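Le coin téléphone, suite

La table ronde en bois est revenue dans l'angle dimanche. J'avais essayé l'étagère murale – trop haute pour décrocher assis. Le plateau a un rebord, le cylindre du dessous repose sur roulettes, ce qui permet de tirer l'ensemble sans débrancher la ligne.

Le téléphone à fil reste au fond à gauche, près de la prise. Le cordon spiralé passe par-dessus le bord gauche. Les deux petits objets blancs ronds vont à droite, l'un au fond, l'autre devant.

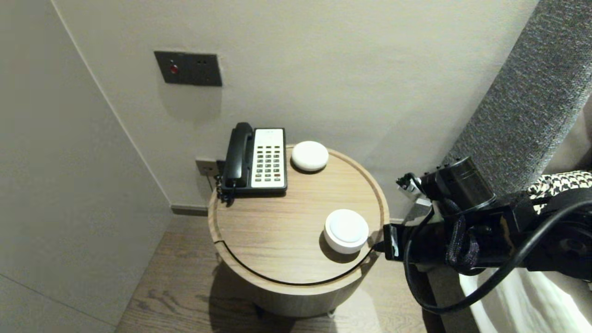

Ce qui reste à régler

Le cordon pend le long du rebord et je l'accroche au passage du balai. Rasha Saab me conseille un modèle Vimard plus court, 55 cm au repos. Je préfère d'abord tester une pince sous le plateau.

Deuxième point : l'entretien du bois. Cire incolore Ondach, une couche mince, chiffon sec ensuite. La rainure près du bord retient la poussière ; un pinceau plat suffit. Prochaine application en octobre.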